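Clilton homeware shop Pruto brings back its basket filling days for the new year

17 December 2022

Pruto, the homeware and storage shop on Clilton's old market street, is delighted to say that its much-loved basket filling days will be returning in the new year, with 64 places to be shared out between the sessions and a warm welcome for anyone who has ever opened a cupboard and quietly closed it again.

The idea began in April, when the shop invited customers to bring in the contents of one untidy drawer or shelf, sit down with a cup of tea and find a proper home for all of it. The response was so friendly (and so many people stayed on long after closing time!) that the team started planning the next round almost straight away.

Everyone who books will choose a basket from the Rätsep range, which comes in three sizes and two shades, and will take it home filled, labelled and ready to go on the shelf. There will be help on hand with folding tea towels, sorting out cables and deciding what to do with all those odd candles.
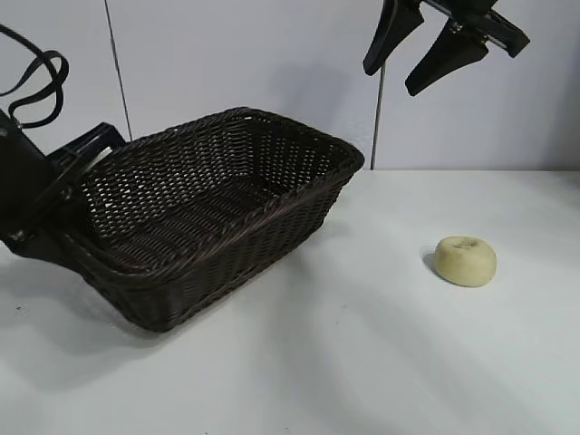
A rectangular wicker basket in dark brown, with a braided rim.

Deepika Bangera, who owns Pruto, said: "I grew up in a house where everything lived in a basket, from the onions to the school socks, so I suppose I was always going to end up selling them. What I love about these days is the chatter. People come in a bit embarrassed about their muddle and before long they are comparing it with the muddle at the next table, and off they go with a lovely full basket under one arm."

Light lunches will be provided by Bavard, the café next door, whose cheese scones were very nearly the most popular part of the spring sessions. Please mention any allergies when you book.

The shop is also collecting spare baskets in good condition for families moving into new homes nearby. Customers have handed in 123 already, and Pruto hopes to reach 600 by the end of the spring.

Places can be booked at the till or by ringing the shop during opening hours.

ENDS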